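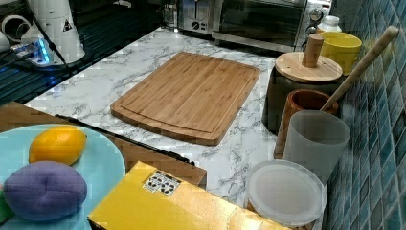
How often do you need to oil a bamboo cutting board?

Once a month if you use it every day, and any time it starts looking pale and feeling dry under your hand.

I get asked this one so much that I'm finally doing the whole thread. Boards, counters, where everything lives, all of it. Get a coffee, I talk a lot.

Oil first. Food-grade mineral oil, the cheap drugstore kind. I've tried the fancy Rullow board butter and it smells lovely and my board could not tell the difference. Pour a little puddle, rub it in with an old T-shirt, leave it overnight, wipe off what's left.

Don't forget the juice groove! Everybody oils the big flat part and skips the groove, and then the groove goes fuzzy and holds on to tomato seeds for the rest of its life. Wrap the T-shirt around your fingertip and run it all the way around. Corners too.

Both sides and the edges. If you only oil the top it can warp on you, and then you've got a board that spins when you're trying to cut an onion. Ask me how I know.

No dishwasher. I know. I KNOW. But no. Hot water, soap, a rinse, dry it with a towel and stand it on its edge until it's dry all the way through.
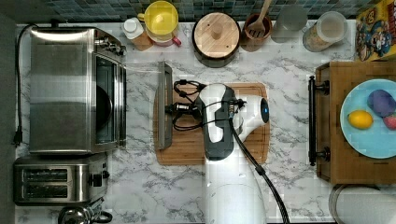
Gumier Home Kitchen Club — Counters & Storage

7 Dec 2023

OK, part two, the counter. My rule for a long time was "put everything away" and it lasted until breakfast. Now I go with "everything against the back." The board gets the middle, the canisters and the utensil crock line up along the tile, and I stop fighting it.

The toaster and the toaster oven can both stay out, in my opinion. People get very heated about this (sorry). I use the toaster oven for anything small enough that I'd feel silly heating the big one. Fish sticks at 400, mostly. Leftover pizza. One sad potato.

If you've got the big appliances on one side and the dry goods on the other, keep it that way. I had the cereal next to the heat for a whole winter and wondered why it tasted like cardboard by the bottom of the box.

Canisters. You want to see what's in them or you want a label, pick one. I have a clear one for oats, so I know when I'm low, and then there's the dark kind with the wooden lid and the knob on top that I love to pieces and can never remember what I put in. Coffee? Last April it was brown sugar. That was a bad cup.

Wooden lids want the same treatment as the board, by the way. A dab of oil, wipe it off. Don't soak them — the knob can work loose.

Utensil crock: if you can't pull out a spatula without two other things coming with it, it's too full. I cleared mine down to the things I'd touched that week and put the rest in a drawer. I've been back to that drawer exactly once, for the potato masher.

Ceramic or something just as heavy, please. I had a cute little tin one from Ziverano and every time I dropped a rolling pin in it the whole thing went over.

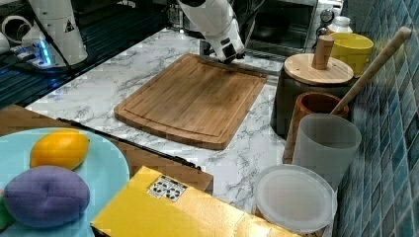

And give the rolling pin or any other long handle a wall to lean on, so it isn't sticking out over the spot where you chop. Mine used to catch my sleeve every single time.

Lids! I have cups with no lids and lids with no cups. If a round one is lying around on its own I give it two weeks to find its partner and then it goes in the recycling. I'm told this is ruthless. My cabinet closes now.

Somebody's going to ask about marble. Wipe up lemon juice right away, don't let it sit while you finish what you're doing. Acid leaves a dull spot and you'll see it forever when the light's low. The gray veining hides crumbs beautifully, though, which is a blessing and also how I end up with crumbs on my elbows.

Grout behind the counter: old toothbrush, baking soda, a bit of water. Three minutes while the kettle boils and you're done for a while. Small mosaic tile has a LOT of grout, so do one stretch at a time or you'll hate me.

Last thing, the Wróbel board rack a few of you asked about. Yes, I like it, yes, it stands the board up so air gets to both sides, no, it isn't worth 100 bucks. A dish rack slot does the same job.

Going to go oil the board now, I've talked myself into it. Send me your crock photos, messy ones welcome!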